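Mondunwood Dental: Night Guard FAQ

Updated 2023-12-02

Do I really grind my teeth?
Ask whoever sleeps next to you. Failing that, Dr. Garg will look for flat spots on your molars, and your molars are poor liars.

How long does a guard take to make?
Two visits, 16 days apart. The first is a scan, the second is a fitting and a small amount of drooling. 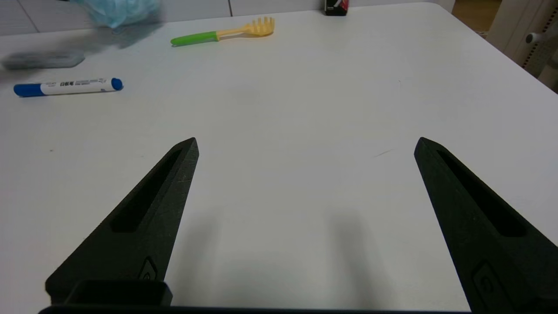 What does it cost?
A custom guard is $322, adjustments included for the first year. The drugstore kind is cheaper, and we see a lot of people who have already bought three of them.

Will I talk funny?
Yes. Save the big conversations for breakfast.

How do I clean it?
Cool water, a soft brush and a drop of dish soap. Hot water will warp it, and so will the dashboard of your car. Let it air-dry on a clean surface before it goes back in the case.
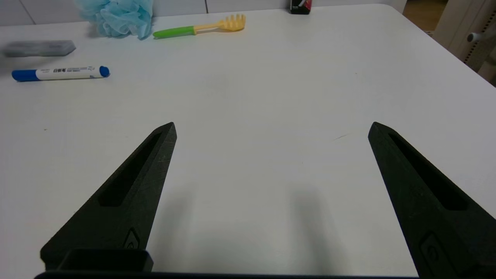 A flat white surface.

My dog ate it. Is that covered?
No — but we keep your scan on file, so you can skip the first visit. Call Loredana Grasso at the front desk. She has heard this one before.

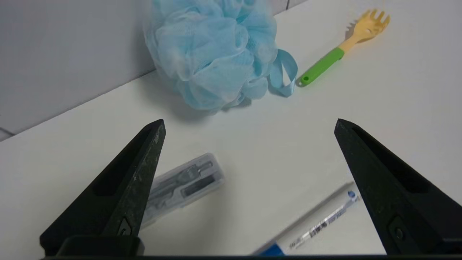 If the dog swallowed any pieces, call the vet first and Loredana second.

Can I bring my old guard in for a check?
Please do, at every cleaning. Bring it in the case, not in a napkin.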